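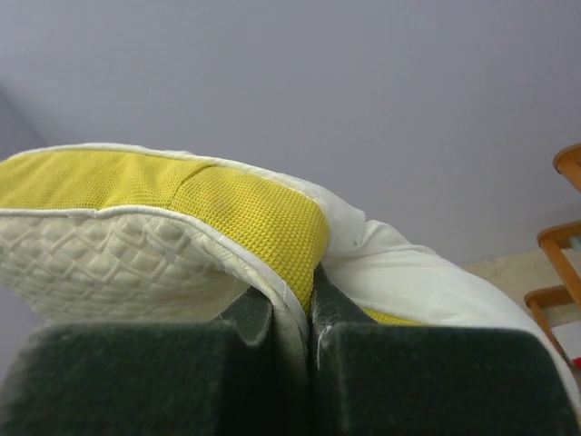 Novembre, onze heures du soir

J'ai encore changé d'oreiller. Enfin, j'ai ressorti l'ancien, le blanc avec la bande de maille jaune sur le côté, celui que j'avais relégué dans le placard de l'entrée au printemps en me jurant que c'était fini entre nous. Et ce soir je le retrouve avec presque de la tendresse ! Il a sa face matelassée en losanges tout gonflés, son passepoil blanc bien net, et puis sur le jaune deux ou trois petites taches sombres que je fais semblant de ne pas voir. Il faudra que je m'en occupe. Pas ce soir.

Tout ça a commencé avec la nuque. Trois semaines que je me réveille tordue, et Yulan qui me répète que c'est l'écran, que c'est le bureau, que c'est l'âge (merci Yulan). J'avais acheté un oreiller Fonum à mémoire de forme, une espèce de brique qui sentait le magasin de pneus. La première nuit, j'ai cru que je m'y ferais. La quatrième, je dormais la tête sur mon bras avec la brique par terre. Je l'ai donné à Muchen, qui le trouve merveilleux, qui dort comme un bébé et qui m'envoie des messages à sept heures du matin pour me le dire.

Donc ce matin, grand ménage de la chambre. Je voulais seulement changer les draps, et puis j'ai tiré le lit pour attraper une chaussette, et derrière le lit c'était un autre monde. De la poussière en rouleaux, un livre de la bibliothèque que j'avais juré avoir rendu (je leur ai même écrit une lettre un peu sèche, la honte), et la boucle d'oreille que je cherchais depuis le mariage de Yuzhen. Une seule, évidemment, l'autre je l'ai jetée en septembre par dépit.

Une fois le lit tiré, autant tout faire. J'ai passé l'aspirateur, lavé les plinthes à genoux avec une vieille taie, frotté la trace que le dossier du lit avait laissée sur le mur. J'aime bien ce mur, au fond. À l'époque je voulais du blanc, c'est Ziad qui avait insisté pour cette couleur entre gris et lavande, et le pot s'appelait « brume du soir » ou une bêtise du genre. On s'était disputés dans le rayon peinture, devant un vendeur qui regardait ses chaussures. Je lui ai écrit cet après-midi pour lui dire qu'il avait eu raison. Il a répondu « je sais » et rien d'autre.

Après ça, les oreillers. J'ai tout sorti du placard et je les ai étalés pour faire le tri, en tâtant, en appuyant, en pinçant le rembourrage entre les mains pour voir si ça tenait encore un peu. Il y avait le plat de chez ma tante, à jeter. Le gros carré en plume qui perd ses plumes, à jeter aussi, sauf que je n'y arrive pas parce que c'est celui de la maison de vacances et qu'il me reste la cave dans le nez rien qu'à le regarder. Je l'ai remis au fond du placard. Et puis le blanc et jaune, que j'avais payé 40 euros, quand même, et dont je ne sais plus du tout ce que je lui reprochais. Trop haut, je crois. Ou trop mou ? J'ai relu ce journal pour vérifier et je n'en parle pas, je parle uniquement du voisin et de sa perceuse.

L'étiquette a été coupée, alors pour le laver j'ai appelé Xuelian, qui sait tout sur le linge. Elle m'a dit 60 degrés sans réfléchir, puis elle a réfléchi, puis elle a dit surtout pas 60 degrés, malheureuse, avec ce genre de garnissage tu vas retrouver des boulettes. Elle conseille à la main dans la baignoire, au savon de Marseille, et un séchage à plat pendant des jours en le retournant matin et soir. J'ai dit oui oui. Je sais très bien que je ne le ferai pas avant Noël. Pour l'instant il a eu droit à la fenêtre ouverte tout l'après-midi, un bon coup de brosse sur la maille, et une taie propre, la bleue à rayures qui gratte un peu mais qui sent bon l'armoire.

Les draps ont mis une éternité à sécher, il pleuvait, j'ai tout pendu en travers du salon et j'ai mangé ma soupe sous une tente. C'était assez gai en fait ! J'ai mis la radio et j'ai recousu le bouton de la housse de couette, celui qui manquait depuis l'hiver dernier et par où mon pied passait toutes les nuits. Fil vert sur tissu blanc, c'est affreux, ça tient.

Il est donc onze heures passées, le lit est refait, avec les coins bien tirés comme à l'hôpital - ça ne durera pas - et j'écris adossée à l'oreiller plié en deux, ce qui n'est sûrement pas l'usage prévu. Il remonte dans le dos, il glisse sur le côté, je le rattrape. Ma nuque ne dit rien pour le moment. Je ne veux pas m'emballer, la brique aussi m'avait fait bonne impression le premier soir.

Demain : rendre le livre, m'excuser, racheter du savon, appeler Yuzhen pour la boucle d'oreille (elle avait dit qu'elle connaissait quelqu'un qui pouvait refaire la jumelle). Et descendre l'oreiller plat à la poubelle avant de changer d'avis. J'éteins.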